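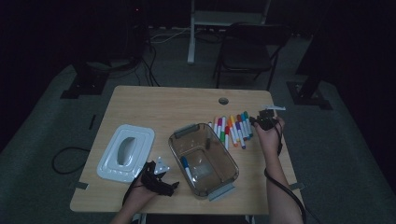

4.2 Residence after marriage

Couples in the Raltden sample were coded as living with the husband's parents, with the wife's parents, or apart from both. Coding used the household roster and was checked against the interview notes. Two couples who moved during fieldwork were coded by their January address.

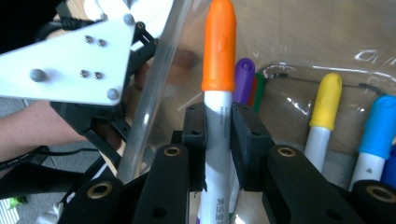
Shared residence was more common where the parents had taken part in choosing the spouse. The pattern held for both Raltden and Kutard, but was weaker in Kutard, where rented rooms are easier to find. We also tabulated the share of couples living apart from both sets of parents, by age at marriage. Couples in which either spouse was over 40 were left out.

Figure 4. Open gripper fingers below a row of markers on a wooden table.

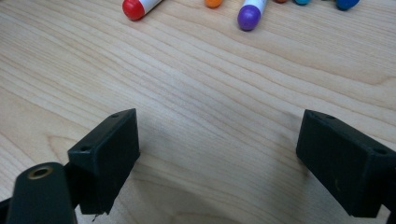
Deepika Iyengar, commenting on a draft of this section, objected that the roster treats a shared courtyard as one household, although many such families cook and budget apart. We recoded these cases using the cooking question. The direction of the result did not change, but the gap between the two towns narrowed.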